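In Praise of the Empty Basket

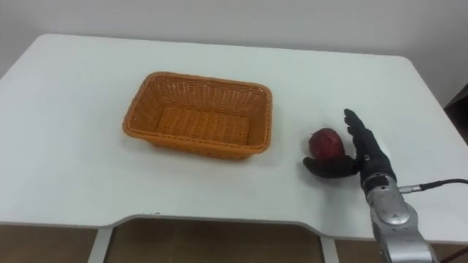 An orange woven basket and one red fruit on a white table.

I have strong feelings about fruit bowls, and most of them are bad. I grew up with one, a deep glass thing with a heavy foot, and whatever went into the bottom of it was never seen alive again. You'd reach down past the satsumas in late winter and put your thumb through something. We all knew it would happen and we all kept filling the bowl, right to the top, every Saturday shop's worth poured in over what was left of the last.

So when I say that I think a cheap woven basket is the best thing you can put on a kitchen table, please understand that I come to it with the zeal of a convert. I've had baskets for years now. I've given them as wedding presents (twice, and I'd do it again). I would like more people to have one, and I would like more people to leave it empty for a good part of the week, and I'm going to try to explain why.

Start with the shape. A bowl is a slope. Everything you put in it rolls down to the middle and leans on everything else, and the fruit at the bottom carries the lot. A rectangular basket has a flat floor, so an apple put down in a corner stays in the corner. You can have the soft things at one end and the hard things at the other, and they will still be there in the evening. You can see the whole stock at a glance and know that you have two pears and had better eat one of them. It sounds like such a small matter! But I waste far less fruit than I did, and I haven't become a more careful person in any other way. My socks will confirm this.

Then there's the weave. Fruit sweats a bit, especially in a warm kitchen, and on a glazed surface the damp just sits underneath. Woven sides and a woven floor let the air round. I don't want to make great claims for this, as I've never tested it with anything more scientific than my nose, but a peach in a basket seems to me to last a day longer than a peach on a plate, and in July a day is a long time in the life of a peach.

I should say something about material, where I part company with people I otherwise agree with. The proper basket lovers want willow. I understand it, I've been to the craft fairs, I've stood at the stall in Sepúlveda for most of a morning picking up one beautiful willow thing after another and smelling them (they do smell wonderful). I came home with one and it was lovely and within a year I had ruined it. A plum burst, the juice went into the weave, and willow doesn't forget. I scrubbed it with a toothbrush. I left it in the sun. There was a dark patch in that corner for good, and eventually fruit flies took an interest.

The plastic kind goes in the sink. That's the whole of my argument, and I think it's a very strong one. You squirt it, you swish it, you stand it on its end on the draining board. Yes, the strands are a bit shiny and it won't pass for an heirloom. But I find that I treat it as a thing to be used, where I treated the willow one as a guest.

And you can have colour. Oh, do have colour! I don't know when kitchens decided to be white and grey from skirting board to ceiling, but mine is as guilty as the rest, white wall, white table, and an orange basket does more for it than any amount of repainting. Orange is the right one, I'm quite sure of that. Green looks as if it's trying to be leaves. Blue makes bananas look ill. Orange goes with red apples, yellow lemons, the brown of an old kiwi, even the dusty purple of figs if you're lucky enough to have them. On a dull morning it's the warmest thing in the room, and it cost less than lunch.

Mine is a Pelness, the medium one, bought from a bin of them by the tills. My sister has the equivalent from Nidness, with handles, and we've had words about the handles. She says you need them for carrying. I say a fruit basket that gets carried about is a fruit basket that gets dropped, and that a good thick braided rim gives you all the grip you want anyway. Look at the rim before you buy, by the way. A thin one splays after a few months and starts shedding ends that catch on your jumper. You want a proper plait all the way round, something your fingers can close on.

Now the emptiness, which I promised to get to.

Somewhere we picked up the idea that a fruit bowl should be full. It's in every painting and every kitchen brochure: the heap, the tumbling grapes, the one artful lemon. A full bowl says plenty, it says welcome, and I do see the charm of it. But a full bowl at home is mostly a bowl that isn't being eaten from. I know from experience that a pyramid of apples becomes a decoration by its second day. You stop seeing food. You walk past it to the biscuits.

Whereas one piece of fruit on a bare table is almost impossible to resist. Try it. Put a single good apple down by itself, next to the basket if you like, with nothing near it, and see how long it lasts. It looks so red! It looks like the only apple in the world. I've watched teenagers who would cross the road to avoid a vegetable pick up a lone apple and eat it standing, core and all, without seeming to notice they'd done it. The same children had been ignoring the same apples in a heap since the start of the week.

Pomegranates are even better for this, because they need a bit of courage. In a pile, they're a job for later. Alone, out where the light falls on that leathery skin, one pomegranate is an event, and somebody will fetch a knife and an apron and get on with it.

So my habit is to put out little and often. The bulk of the shopping lives in the cool of the larder, in its bags, where it keeps. A few things come out to the table in the morning, and if they're gone by teatime then the basket stands empty until the next day, and I've come to love it like that. You can see the pattern of the floor, the strands all running one way. It looks ready. An empty bowl looks a bit sad, I think, as if you've run out of something, but an empty basket only looks as if it's waiting for you to come back from the market.

It also gets cleaned. Nobody ever cleaned the glass bowl of my childhood, as there was never a moment when it had nothing in it.

I'll take the objections in the order I usually get them. The first is from friends with large families, who say that a few pieces a day wouldn't see them through breakfast. Fair enough, then have a bigger few! The point is to put out what will be eaten, and if that's ten bananas I salute you. The second is that a basket with nothing in it is clutter. To this I can only say that it weighs nothing and will hold the post, the seed packets, a ball of string, or three days' worth of things that need to go upstairs, and then give them all up again when the strawberries arrive. I've proved bread rolls next to it and carried clean cutlery out to the garden in it. (I know what I said about carrying. Cutlery doesn't bruise.)

The third objection is the one I have most sympathy with, and it's that the table gets used for everything else, so there isn't a clear patch for a basket to stand on. I had this too. We have one table and it is a desk until six and a dinner table after that, and for years it was mainly a place where paper went. What changed it was giving the basket a fixed spot, a little left of the middle, and being quite fierce about the space beside it. Things may be put in the basket. Things may not be put down next to the basket, unless you can eat them. It's a silly rule and it works beautifully, and that one clear patch has a way of spreading. Within a fortnight the paper had retreated to the far end, and a few weeks on it had gone to a drawer.

If you're starting from nothing, get a rectangular one with sides that lean out slightly, so you can get your whole hand in, and don't go too deep. If you can bury an apple in it you've bought a bowl with corners. Sokar do a very deep one that I'd leave for the bathroom.

Wash it when it's empty, dry it upside down, put it back on its spot. Then go and choose one really good piece of fruit, the best on the stall, and set it down beside the basket where you'll pass it on the way to the kettle.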